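Wed 5 June

Prendville to host regional women's T20 tournament, with nine teams confirmed

PRENDVILLE. The Prendville Cricket Association today confirmed the teams and venues for its first regional women's T20 tournament, which will be played in the town later this summer. Nine club teams have entered, including last season's league winners, Cronin, and a new side from Flerton that played its first competitive match in February.

Matches will be held at two grounds, Mill Road and the Flerton Recreation Field. Group games will be played in the morning and early afternoon, and both semifinals and the final will be at Mill Road. Entry is free for spectators on all days except finals day, when tickets cost $5 for adults and nothing for children under 12.

"We have wanted a tournament of this size for a long time," said Oona Halonen, tournament director. "Clubs in this region usually travel half a day for a game at this level. This summer the other teams are coming to us, and our younger players will get to watch."

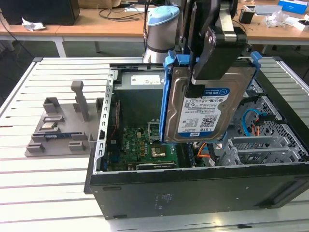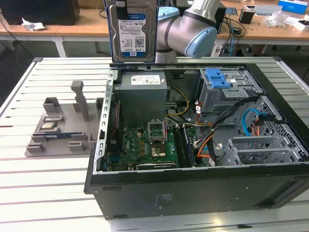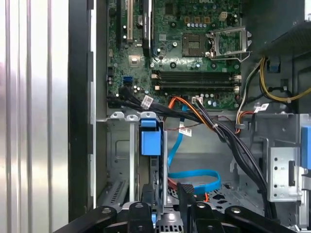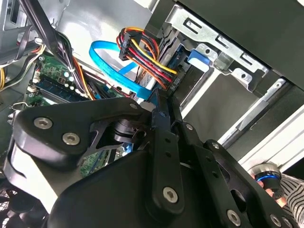

Ball-by-ball scoring will be provided at both grounds by Zutik, a local software company that already handles results for the winter indoor league. Scorers will enter each delivery on a tablet at the boundary, and live scorecards will appear on the association's website. Full match records will be kept after the tournament for selectors and club coaches. An innings of scoring data takes up very little room, and a 1.0TB hard disk drive would store far more scorecards than the association is likely to produce. Match video needs much more space, so only the semifinals and final will be recorded in full. Clubs may request copies of their own matches from the association office.

Each team may register up to 9 bowlers and batters in addition to its wicketkeepers and captain. Squad lists must reach the association before the draw is made. Late changes will be allowed only for injury, and must be approved by the match referee before the toss.

The association is still looking for qualified umpires for the group stage. Umpires will receive a match fee, lunch and travel expenses. Parking at Mill Road is limited, and spectators are asked to use the school lot across the street on finals day.

The fixture list will be published on the association's website once the draw has been made. Reporters who want access to the grounds or interviews with players should contact Oona Halonen at the Prendville Cricket Association office.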